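The Pocket

Thịnh Triệu was paid by the garment. For each piece of clothing that he folded with the gripper in his hand, and not with his own fingers, the office in Minholm added a line to his account. The lines were checked by someone in Driltadham whom he had never met. If the fold was bad, the line became gray. If it was good, it stayed black, and at the end of September the black lines would become money.

He worked in his aunt's bedroom, for the bed there was wide and the window gave light until six. His aunt called the machine Vi. This was the name on the box, but she said it as the name of a niece.

"Is Vi eating with us tonight?" she asked from the kitchen.

"Vi is late with her work," he said.

On Monday he had 1250 garments. He needed 1570. He spread the dark one on the pink bedspread and brought the blue pads down over it, open, as the instructions said: wait, then approach, then close.

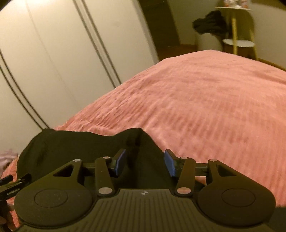 Vol. 6, No. 2

He waited. In the first week he had not understood the waiting. He had closed the pads quickly, like a man who is catching a fly, and almost every line had become gray. Then a message came from Driltadham. It said: "Please go slowly. It must see what you are going to do before you do it."

He had read this message many times. Nobody had spoken to him in this manner since his father taught him to tie a boat. His father also did everything slowly when someone was looking, and quickly when he was alone, and as a boy Thịnh used to hide behind the door in order to see the quick way. The quick way was beautiful, but he learned nothing from it.

"What does she learn today?" his aunt said. She had come to the door with a spoon in her hand.

"The same as yesterday. To fold."

"Yesterday you folded and she watched. She does not know it yet?"

"She needs to see it many times."

"How many times did you need?"

He thought about this. He was thirty-four years old and before this job he had put his clothes on a chair.

His aunt came closer and looked at the cloth for a while. She had worked for nineteen years at the Flitberg laundry, and she could not look at a wrinkle without her hand moving a little.

"You begin from the wrong side," she said. "The pocket is heavy. Begin there, and the rest will follow."

"The instructions say to begin from the bottom."

"Who wrote the instructions? Did he have a pocket?"
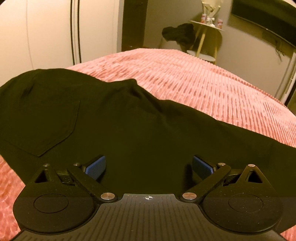 He laughed, and then he saw that she was not making a joke. She put the spoon on the windowsill and held out her hand.

"Give it to me," she said.

It was not permitted. The account was in his name, and there was a page about this which he had signed. He gave her the gripper. She was surprised by the weight and held it at first with both hands, as one holds a hot pan. Then she lowered it to the pocket and waited. He had not told her to wait.

The fold went across the bed in one movement. She made a second one, and pressed it with the side of the pads, and stepped back.

"Now she knows," said his aunt, and she went to see about the rice.

The line was black in the morning. Under it there was a new message from Driltadham, shorter than the others. "Very good," it said. "Can you do it again like this?"

Thịnh carried the phone to the kitchen and put it beside her cup.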